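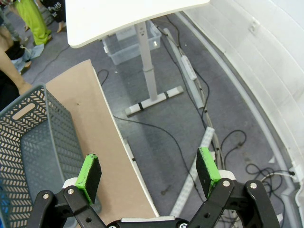

Sze-wing Su thinks a laundry basket with holes in it is a bad place to keep anything except laundry. She wrote to me after my last column to say that small things fall through, dust gets in, and a proper box with a lid costs little more. She would like me to stop recommending open baskets to people who are trying to get their floors clear.

I have read her letter several times and I still recommend them.

Her point about small things is fair. Pens, batteries and loose screws don't belong in a slotted basket, and I never said they did. But most of what ends up on a floor in an ordinary home is bigger than that. It is sweaters, chargers with long cords, a folded blanket, mail that came in a large envelope. A gray plastic basket with a handle hole molded into the wall will take all of it, and you can pick it up with one hand while you open a door with the other.

The lid is where we really disagree. A lid is one more step, and people who leave things on the floor are people who skip steps. I am one of them. I owned a set of Cillberg boxes with snap lids for 9 years, and for most of that time the lids were leaning against the wall behind the desk. The boxes themselves were full. When I moved in October I threw away three lids that no longer fit anything.

Clear bins are a different matter. I like them for things you need twice a year, because you can read the contents through the side without digging. Put a label on anyway. Holiday lights and extension cords look the same through plastic. A clear bin can go under a table, back behind the leg, and stay there until it's wanted. The basket should stay out where you walk past it.

Alper Öztürkmen, in a shorter note, asked why any of this should be on the floor at all. He has put up Urwood shelving along one wall and says his carpet has never looked better. I'm sure it hasn't. The Urwood set he described is 1599 before delivery, and it has to be screwed into studs. I rent. So do a good many people who read this page, and a basket moves to the next place without leaving a hole in the plaster.

There is also the matter of what shelves do to a person. Give me 80 inches of shelf and I will fill 80 inches of shelf. A basket is full when it's full. You see it, you carry it to the bedroom and you put things away, or you start a pile next to it and feel bad about the pile. Either way you know where you stand.

I'd make one change to what I wrote last time. I said any basket would do. Get one with straight sides if you can, because the tapered kind wastes room when it's pushed up against furniture. And vacuum under it. Carpet keeps the shape of whatever sits on it – mine has a rectangle by the desk that I have stopped trying to brush out.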